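Recording Wildlife Sightings on the Stougaard Shoreline Trail
Guidance for walkers, revised October 2019

The Stougaard Trail Office asks regular walkers to keep a simple written record of the birds and mammals they meet along the shore. The steps below apply to all 12 trail sections.

Before you set out
Collect a sighting card from the rack at the Lusero Road entrance. Write your name, the section number and your starting time at the top. Wear closed shoes; Sections 7 and 8 are surfaced with coarse gravel.

During the walk
Stop at each numbered post for two minutes and note what you see or hear from that spot. Use the common name of the species. If you are unsure of it, write "gull" or "duck" and leave the second column blank.

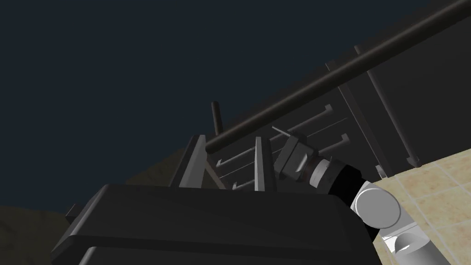
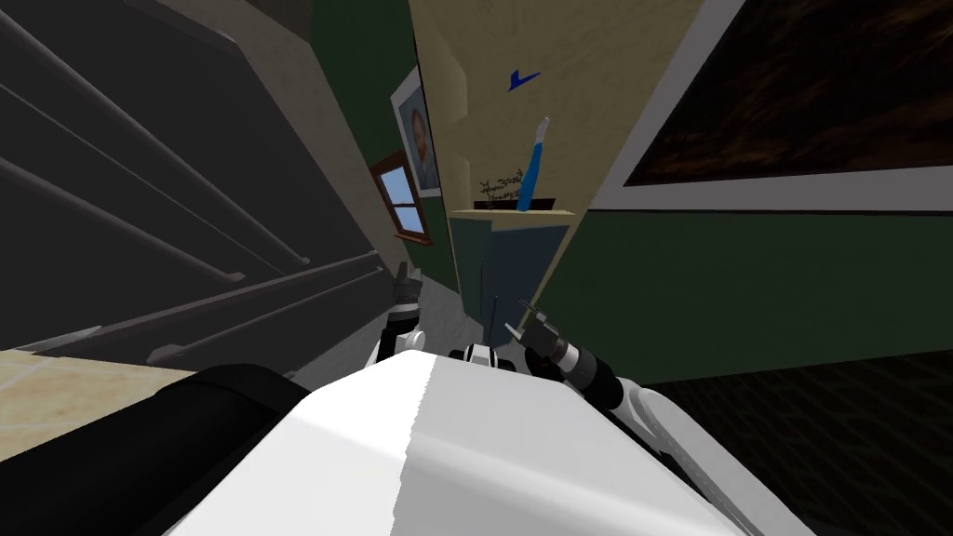
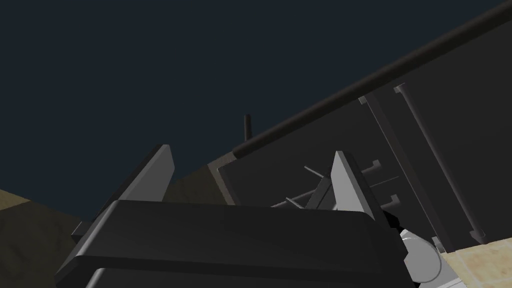 Do not leave the path to get a closer look. Animals seen between posts should be entered under the post you passed last. Dogs must remain on a leash on the levee, where ground birds feed at low tide.

If you turn back early, draw a line under your final entry and write the post number beside it. A partial card is accepted. The remaining posts may be walked on another day, using a new card.

Returning your card
Place completed cards in the green box at either entrance. Cards are entered by Cadi Foulkes and checked by Kumaresan Thampi, who may contact you about an unusual entry. Cards received after the end of November will be held over to the winter record.

Groups of more than 16 should notify the Trail Office before walking.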